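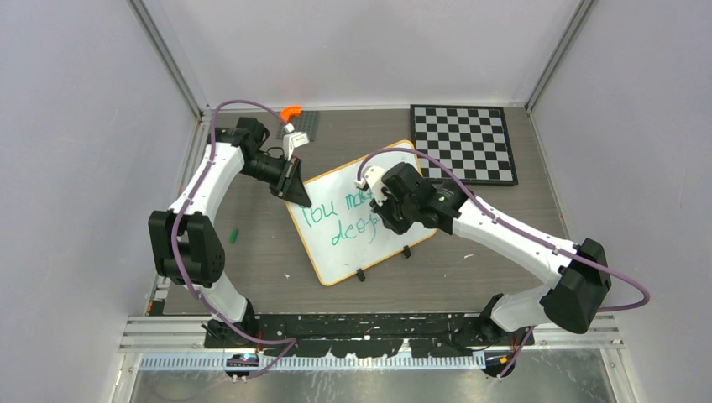
Orange frame, green marker, cap off to the left. Message in progress.

plundstead_pete
Thread title says it all: does green marker ever come off a whiteboard, and is the orange-framed one worth keeping? I have a small one a lot like it. Mine came with a Mistura marker set, and the green is the only color that has taken up permanent residence. Black wipes off with a sleeve. Green has been on there since July and I'm starting to think of it as a tenant.

gridlock48
What are you wiping it with? If the answer is "a sleeve," I may have found the problem.

plundstead_pete
Sleeve, paper towel, different sleeve.

ovenmitt
Go over the old green with fresh marker, any color, and wipe right away. The solvent in the new ink loosens the old. I've cleared entire grocery lists this way, including one that said "beets" for most of a year. We did not eat beets.

tacoma_lurker
Can we talk about what's written on it? I get "You make" and then "deep" on the second line. You make deep what? Deep dish? Deep cuts? I've looked at it for longer than I've looked at my taxes.

gridlock48
I can't see all of the second line either. My vote is a motivational quote. Orange frames attract them.

ovenmitt
It's a chore board. You make deep-fried something, I do the dishes. A fair division of labor if you own a splatter guard.

halfpint_9
Going to disagree with the marker-over-marker trick. It works on glass and decent enamel. On the cheap coated boards it leaves a gray haze, and then you have a gray board with green on it. Rubbing alcohol on a soft cloth, wipe, dry cloth after. Done in a minute.

ovenmitt
I've used it on the cheapest board Grindby sells and there is no haze.

halfpint_9
You have haze. You've had it so long you think it's the color of the board.

ovenmitt
I just went and looked. I decline to report my findings.

tacoma_lurker
Separate matter: do you people write with the board flat on the table or hung up? I like it flat and turned at an angle, same as in the picture. My handwriting on a wall slopes downhill like it's leaving.

gridlock48
Flat for anything longer than two words. But put it on something grippy. On a wood-grain tabletop mine slides around until every letter has a tail.

plundstead_pete
I bought the Ishida rubber dots for that, 32 to a pack. I used 8. The rest are in the drawer with the batteries that may or may not be dead.

halfpint_9
And put the cap on the back of the marker, please. A loose cap on a tabletop has a life expectancy of one afternoon. I own nine markers and four caps.

plundstead_pete
Update: tried the alcohol. Most of the green is gone. There's a faint ghost of the word "dentist," and I have now called the dentist, so the board has done more for me this week than it did all summer.

ovenmitt
Did you try my way first?

plundstead_pete
On one corner. It's a little hazy.

halfpint_9
Thank you.

ovenmitt
It was probably hazy when you bought it.

tacoma_lurker
Still open to suggestions on "deep."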